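Security > Public Venues > Checklists > Crowd events at religious sites

Site security inspection: Tedunden market square and prayer hall

Completed walk-through with inspector's comments. Items marked OPEN need action before the spring gathering. Permit limit is 787 people inside the barrier line.

1. Vehicle barriers at north and south entrances
OK. Both sets locked, keys held at the Dravholm control room. One hinge on the south set is stiff and should be greased.

2. Bag search tables
OPEN. Two tables at the main gate, none at the side gate. The side gate either gets a table or stays shut during prayers.

3. Handheld metal detectors
OK. 10 units tested, all working. Spare batteries are in the gatehouse cupboard.

4. Radio contact with police post
OPEN. Channel 21 drops out behind the prayer hall, for around 200 feet along the back wall. Bartoš has been asked to quote for a repeater. Until it is fitted, post a guard at the corner who can relay messages.

5. Emergency exits
OK. All doors open outward and none were blocked. Exit sign over the east door is dim. Replace the bulb. 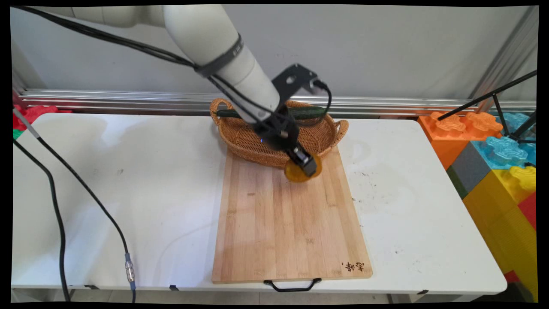

Last changed: 27/04/2019

6. Unattended item procedure
OPEN. Guards knew to clear the area but gave different answers on who calls the police. The shift leader makes the call. Print this on the back of the duty card.

7. Street cameras
OK with comment. The Flumier recorder keeps footage as required. The clock was slow at the January inspection and has been reset. Check it again on the morning of the event.

8. Medical access
OK. Ambulance lane is painted and signed. Vendors have been told in writing not to park there.

9. Rooftops overlooking the square
OPEN. Two building owners have not confirmed who has roof keys. Do not sign off this item on a verbal answer.

10. Public announcements
OK. Loudspeakers can be heard at both gates. Recorded messages are on file in all languages used at the site.

Result: not cleared. Reinspect items 2, 4, 6 and 9.

Related items
Guard duty card, blank copy
Barrier placement on sloping streets
What to record after a false alarm
Dravholm control room contact sheet

This site uses cookies to remember your settings. Accept | Manage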